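Clustley Book Festival: Venue Safety Checklist with Comments
Main reading tent, signing area and children's story room

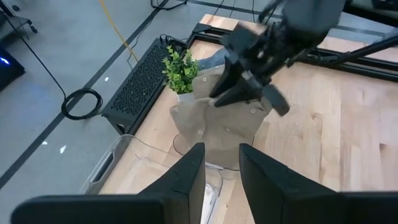 Completed the afternoon before opening and gone over again at 8:30 a.m. on the first day. Items are marked OK, FIX (must be done before doors) or WATCH (acceptable, check again during the event). Comments are for the evening crew and for whoever sets up next year.

1. ENTRANCES AND EXITS

1.1 All four exits from the main tent open fully from inside. OK
Comment: The northeast flap was tied with a double knot on the first visit. Retied with a slip loop. Please leave it that way.

1.2 Exit signs lit and visible from the back row. WATCH
Comment: The sign by the stage is partly hidden when the publisher banner is raised to full height. Banner lowered one notch. Check it after each panel, as speakers tend to move it.

1.3 Clear path outside each exit. FIX
Comment: Empty book crates from the Bekum delivery were stacked outside the west exit. Moved to the loading area by 9:15. Done.

1.4 Wheelchair route from parking lot to front row. OK
Comment: Matting has been laid over the soft stretch near the gate. One corner was curling and has been pegged down.

2. SEATING AND CAPACITY

2.1 Posted limit for the main tent is 600. Sign in place at the entrance. OK

2.2 Chairs linked in rows. WATCH
Comment: Rows at the front are linked. The last few rows are a different style of chair and do not link to the others. They have been set against the rear rail so they cannot slide back. If they are moved for the evening poetry reading, put them back the same way.

2.3 Center aisle and both side aisles open. OK
Comment: For the headline novelist event, people will try to stand in the side aisles. Stewards should send them to the overflow screen in the cafe tent.

2.4 Story room limit is 53, adults included. FIX
Comment: The sign on the door still gave last year's number. New sign printed and taped up. Strollers stay in the hallway along the left wall only.

3. STAGE

3.1 Steps secure, handrail on both sides. FIX
Comment: Right-hand rail was loose at the bottom bolt. Tightened and tested. Done.

3.2 Edge of stage marked with white tape. OK

3.3 Lectern stable. WATCH
Comment: The Zilutthorpe lectern is top-heavy when the reading light is clipped on. Fine if nobody leans on it. One of the authors on the program is known to lean. A sandbag has been placed on the base.

3.4 Water on low tables only, away from microphones. OK

4. BOOK DISPLAYS AND SHELVING

4.1 Tall shelving fixed to wall or weighted. FIX
Comment: Two of the Lashari display units in the bookstore area were standing free. Both now strapped to the tent frame. The spinner rack for paperback crime has been moved off the slope by the cash desk.

4.2 Heavy stock at floor level. WATCH
Comment: Cookbooks and art books had been put on the top shelf because the covers look good there. They are now on the bottom. Booksellers were told and agreed, but this one has slipped back before.

4.3 Step stools in good condition. OK
Comment: One stool with a cracked foot taken out of use and labeled.

4.4 Box cutters stored closed. WATCH
Comment: Two found open under the signing table. Each bookseller now has a hook for theirs.

5. POWER AND LIGHTING

5.1 Cables along public walkways covered or taped. FIX
Comment: Cable to the card reader on the signing desk crossed the line where people wait. Rerouted behind the desk. Done.

5.2 Outdoor connections off the ground and under cover. OK

5.3 No power strip plugged into another power strip. FIX
Comment: Found in the author lounge, feeding the kettle and phone chargers. Second strip removed. The kettle now has its own outlet.

5.4 Emergency lights tested for 20 minutes. OK
Comment: One unit near the cafe dimmed toward the end of the test but stayed on. Battery should be replaced before next year.

6. SIGNING QUEUES

6.1 Queue does not block an exit. WATCH
Comment: The line for the thriller panel will be the longest of the weekend. It should fold twice inside the barriers and then run along the hedge. It must not go past the west exit, even if it rains.

6.2 Barriers upright with feet turned inward. OK

6.3 Seat available for anyone who cannot stand for long. OK
Comment: Two chairs placed by the desk. Tell the steward at the head of the line.

7. FIRE AND FIRST AID

7.1 Extinguishers in place, pins and seals intact. OK
Comment: The one in the cafe tent was behind a stack of review copies. Copies moved.

7.2 No candles or open flame. FIX
Comment: The ghost story evening had planned lanterns with real candles. Battery ones have been bought.

7.3 First aid point open and signed. OK
Comment: Open from 9 a.m. until the last reading ends. Ice packs are in the cafe freezer, second drawer.

8. STILL OPEN AT TIME OF SIGN-OFF

Replace the emergency light battery in the cafe tent.
Order more matting for the gate if rain continues.
Ask for linking chairs for the rear rows.
Return the cracked stool to the rental firm.

Next check: 5:45 p.m., before the evening program. Use the short form for that one, sections 1, 2 and 6 only.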